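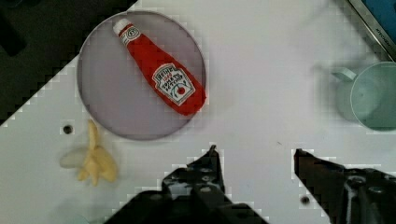 2024-10-26

I did not write since August, so I must begin with the house. The boiler in Widdale is repaired. It cost 345 pounds, and the man from Okoro wanted 30 more for coming in the evening, which I paid because I was too tired to discuss it. Now the radiators are warm in all the rooms except the small one, where I keep my dictionaries and my coat.

This morning I walked to the reservoir and back by the upper path. The bracken is brown already and the gate after the second field is still tied with blue string, as in spring. I wanted to think about the translation, but I thought mostly about my mother's kitchen and how she cooked plum jam at this time of the year, with the windows open even when it was cold. I have her recipe somewhere. It says "sugar, enough", so it is not much of a help.

The translation goes slowly. Today I made 300 words, and yesterday fewer. The old ferryman in the book uses one word for both "shore" and "edge", and in English I must choose every time. At first I chose "shore" everywhere, then I read the chapter aloud and it sounded like a holiday brochure. I changed half of them back after lunch. The file from Skorkik has 2514 lines and I am not yet in the middle.

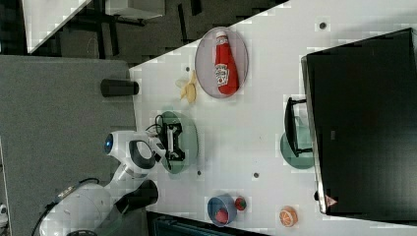

Plates and the red ketchup bottle on the white table.

For supper I had potatoes with an egg, and the end of the cabbage. I must buy onions, lamp oil and stamps. The shop closes earlier now and I forget it each week.

A letter came from Dimar about the evening course. They offer me the beginners' group again, from the new year. I like beginners, they are not ashamed of asking. But the bus back is late, and last winter I stood in the rain at that stop more times than I want to remember. I will answer when I have slept on it.

Tonight the clocks go back. I have changed the one in the kitchen already, and since then I don't know what time it is. There is wind from the west and the loose slate is knocking again.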